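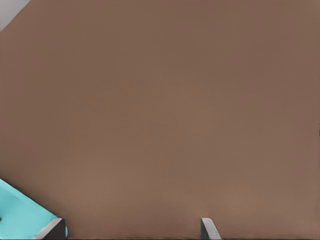
In Defense of the Boring Table

I have been going back and forth with my sister-in-law for most of February about what you're supposed to put on a dining table when you're not eating at it. She is a runner-and-candles person. She has one of those long shallow bowls with the moss balls in it, and when you sit down to dinner somebody has to carry the moss balls to the sideboard, and then somebody has to carry them back. I love her, and I love her dinners, but I think the table should be left alone. Bare top. Wipe it and walk away.

I know how this sounds. It sounds like I'm going to tell you to throw out your belongings and sleep on a mat. I own a lot of stuff! My hall closet is a disgrace and there are skis in it that fit no one in this house. I'm only talking about the table.

We bought ours 16 years ago from a little place called Chettiar, back when they still had the showroom by the bus depot. It seats six, or eight if two of them are children or very polite. Murray Dufour sold it to us, and he spent most of an hour trying to move us over to a fancier one with a glass inset. My husband was nearly sold. I kept sitting back down at the plain one and putting my elbows on it, and eventually Murray gave up and went to get the paperwork.

Since then that table has been a sewing room, a tax office, a place to repot the ferns and the site of a science fair volcano I would prefer not to discuss. It has had two leg repairs. And every one of those things happened because the top was free at the moment somebody wanted it. My kids never asked if they could use the table. They just dumped their backpacks and started in. If there had been a centerpiece there, I really think half of it would have happened on the floor in front of the TV, or never happened.

My friend Nathalie Gill thinks I'm overdoing this. She says a nice vase never stopped a child from making a mess, and okay, fair. But she also admits that she eats standing at her kitchen counter most nights, because her table is "set up" and she doesn't like to disturb it. Set up for whom? I asked her that on Sunday and she changed the subject to her gutters.
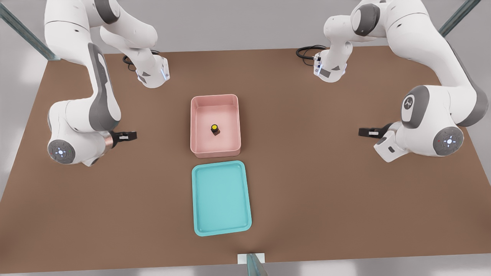
What About the Mail, Though

This is the part where people get me. Fine, they say, no moss balls, but a bare table in a real house lasts four minutes and then it's covered in mail. Yes. Mine too. An open surface pulls in junk mail and library books and single gloves, and I don't have a cure for it.

What I have is a chair. Everything that's on the table when I start dinner goes on the chair at the far end, the one with the wobble that we don't let guests use anyway. Then whoever owns the stuff has to deal with it, or it sits on the chair, and I don't care. I've read the articles about sorting stations and the wall organizers with the little brass hooks. Somebody gave me a Skisden one for my birthday and it's very handsome and it has held the same dry cleaning ticket since the day I put it up.

I do think there's a money side to this that doesn't get talked about enough. A whole aisle of every home store is devoted to things that sit on top of other things. Trays to hold the candles, and a mat so the tray won't scratch. I walked through the Jasten outlet before the holidays and saw a decorative stack of fake books, wrapped in twine, for more than I paid for the real books I was carrying in my bag. Who are we doing this for? My guess is it's the person who comes over twice a year, and that person is looking for the bathroom.

My neighbor Harish Kamath grew up in an apartment where one table did everything, including ironing, and he says his mother would have laughed until she cried at a table runner. She had a cloth for festivals and it came out of the drawer for festivals. I like that a lot. Flowers on my table for a birthday look wonderful to me, partly because there aren't any the rest of the time. My daughter notices them from the front door.

So my sister-in-law and I have agreed to stop arguing until Easter, which she's hosting. I'll be on moss ball duty. I've already told her I'm putting them on a chair.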